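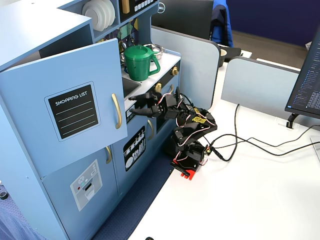 Gripper stall fault: common questions

What is fault 647?
The gripper servo drew too much current for too long and the controller cut power to it. On the Turatell arm this mostly happens when the fingers close on a fixed handle or knob and the arm keeps moving.

Why did the arm drop when the fault came up?
Firmware 19 cut power to every joint, so the arm fell under its own weight. Netmont users reported this in July. Firmware 20 holds the other joints in place.

Can I just clear the fault and carry on?
No. Switch off at the supply first — the arm can jump when power returns. Free the fingers by hand, check the servo wires for pinching, then restart from the home position.

It faults again right away. Now what?
Let the servo cool for 9 minutes. If the fault comes back, stop using the arm and send the log to Bremar support.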